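Jakgate reports results for Tiltero placement method

Jakgate has released results for Tiltero, a method for training robot arms to pick up bins, lids and similar parts and set them down in a mixed work area. The method learns from recorded handling runs and takes its main input from a camera at the wrist. It needs no fixed map of the room.

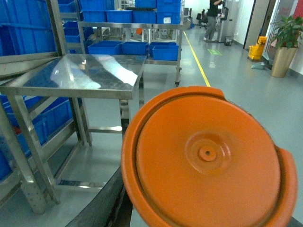

The training set, named Mamo, contains 2,000 handling runs. Of these, 900 were recorded among steel racks and work tables, where reflections from polished surfaces had caused errors in depth estimates made by the earlier Flamutico software. Tiltero does not attempt to correct the depth reading. It compares successive wrist views and lowers the weight given to any region whose brightness changes faster than the arm's motion would predict.

Tests used 200 runs held back from training. Placement error was measured at the point of release, and the median was 7 mm. Errors were largest where the held object covered much of the lower part of the view. 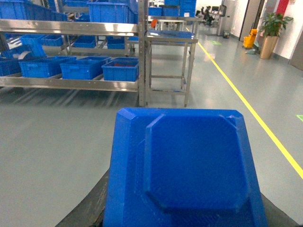
"A large part held close to the wrist removes the view that the arm would otherwise use for placing," said Teodor Onu, who led the work at Jakgate. "We now keep a short record of earlier views and use it until the part is released. The cost is a slower final approach."

A second camera, at head height, supplies views of floor-level objects. These views are used for route checks and play no part in the placement estimate. 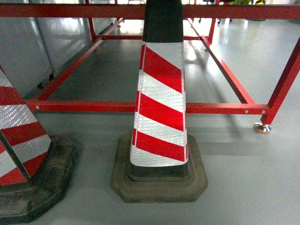 Striped traffic cones in front of a red steel frame, head-height camera view.

The Mamo recordings and a technical note will be available from Jakgate in February. Work on transparent parts is continuing.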